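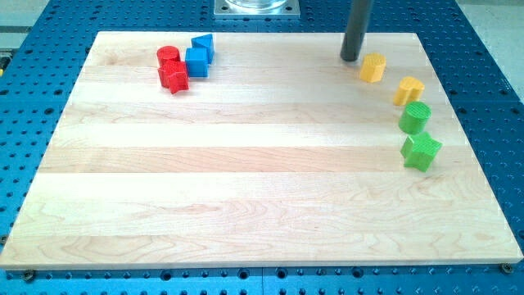
Khoury Robot Learning Group - Course Handouts, Week 8

Hello again, everyone, and thank you for all the good questions on language-guided pushing! I promised to write up the part we rushed through, so let me take it slowly.

Our policy reads a typed command and the current camera view, then picks a small move for the rod's tip. It learns by copying people. Lina Daher's set has 2,000 recorded pushes, each labeled afterward with a plain sentence such as "nudge the green star toward the blue cube" - and yes, the spelling mistakes stay in.

Kwaku Ayaaba held out 280 commands for testing. Please keep those away from your training runs, however tempting it gets in the last week.

For Thursday, write 40 commands of your own for the layout on this page. Mix easy ones (red star, yellow blocks) with a few that name only a color or only a shape, and bring them on paper if you can.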